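Handheld gripper practice covers the working rules for recording tabletop tasks with a gripper held in each hand. No single standard. Most shops follow house rules, the Hermans sheet being the one usually copied.

Cables run off the side of the board, never across the work area. Objects set out before recording starts. Two operators per shift, swapping at the break. Wim Stevens, who edited the sheet at Tuler, added a rule on sleeves: long, plain, same color on both arms. Cutitex keeps a shorter version, 8 rules, wich drops the part on lighting.
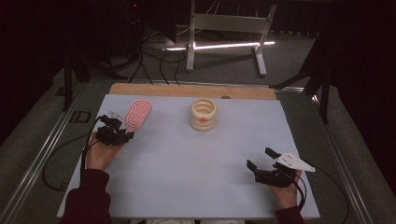
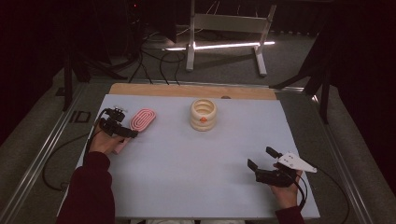
Category: Robot work practices

Both views show a gripper in each hand, cables leading off the board, dark maroon sleeves.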